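Keeping a Coat Rack Upright, Tidy and Out of the Way

I have lived with a standing coat rack in one home or another for most of my grown life, and I'm very fond of them, even though I know plenty of people gave theirs to the thrift store after it went over for the third time with everybody's winter things on it. A rack will behave if you load it properly and don't ask it to be a closet. Most of what follows I learned by picking coats up off the floor.

Start at the bottom

Before you hang a thing on it, turn the rack over (get help if it's a heavy one) and look at how the pole meets the base. There's nearly always a bolt, and on nearly every rack I've met the bolt is a little loose. Snug it up with a wrench, stand the rack back up and give the pole a gentle push near the top. If it leans and keeps leaning, put a washer under the bolt head and try again. I do ours every February, when the heavy coats have been on it for months, and it usually takes a quarter turn.

A round weighted base wants to sit flat on the floor all the way around, which old floorboards don't always allow. Slide a folded piece of paper under the edge to find the low side, then stick a felt pad there. On wood floors I'd put felt under the whole rim anyway. You will drag the rack one day even though you swear you'll lift it, and I have the scratch in my own hallway to prove it, a long pale curve that no amount of wax has managed to hide.

Loading it

Heavy things go low and light things go high. I know the top hooks are the ones your hand reaches for, and in our house everybody did exactly that for years, so the whole top bristled with parkas while the lower hooks held one sad umbrella. Bags are the worst offenders! A tote with library books in it weighs more than any coat you own, so it goes on a lower hook every time, and if it's really packed it goes on the floor or a chair.

Then balance it around the pole. Hang something on the left, and the next thing goes on the right. When my grandchildren come I turn this into a game, and they're stricter about it than I am.

Shorten long straps before you hang a bag up. Either double the strap over the hook or tuck the extra into the bag, so it can't catch on an elbow or a door handle as somebody goes by. My neighbor Ingeborg Schnyder ties hers in a loose knot, which looks a bit untidy but I must say it works very well.

Kinder to the clothes

Curved metal hooks are fine for a sturdy jacket with a loop at the collar. They're less fine for anything soft. A knit hung by the neck will have a little beak poked in it by morning, and a thin shirt can stretch at the shoulder. Sew in a loop if there isn't one. A couple of inches of twill tape and a few stitches at each end will do it, and you can do that in front of the television. For pale things, wipe the hook first with a damp cloth and then dry it well, particularly if the rack is black and has been standing by an open door collecting street dust. I once put a gray smudge right in the middle of a cream collar this way and it took me two washes and some dish soap to get it out.

Wet coats need space around them. If you can't give them that on the rack, put them on hangers over the tub until they've stopped dripping, and wipe the base of the rack if it caught any water. A damp ring under a metal base will mark a wood floor faster than you'd think.

Where to put it

Somewhere you pass with your coat still on, but not where you swing your arms. Corners are lovely if you have a free one. By the stairs is handy, too, as long as nothing hangs across the bottom step or drapes over the handrail, and you can carry a laundry basket past without turning sideways. Try it with a real basket before you settle on the spot. Keep cords and cables away from the base while you're at it, and don't set the rack on the edge of a rug, half on and half off, as I did for one whole winter wondering why it tilted.

If there are small children about, anchor the pole to a wall or choose wall hooks instead. A toddler pulling on a sleeve can bring down even a good heavy rack.

The Sunday clearing

Once a week, on Sunday evening in our case, everything comes off. Whatever will be worn in the next few days goes back on, and the rest goes to the closet or the wash. Empty the pockets as you go (tissues, mostly, and once a whole peeled clementine). While the rack is bare, run a dry cloth down the pole and around the hooks, and dust the base, where the fluff likes to gather. It takes no time at all if you do it weekly, and it takes a good half hour if you don't. Annick Coste wrote in to say she does hers every morning, and I admire that enormously and won't be joining her.
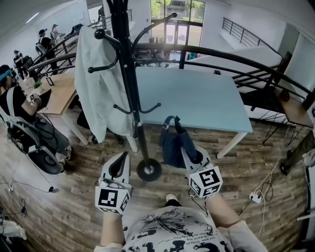
Rosine Cordier
Household Tips Editor

A tall black metal rack does nicely with very little on it: something white and light on an upper hook to the left, a navy bag lower down on the right, and the round base flat on the wood floor. I like to see bare hooks between things. They leave a visitor somewhere to put a coat, and you can find your own bag without lifting off three jackets first. If yours is fuller than that tonight, take off whatever you haven't worn this week and see how it looks in the morning.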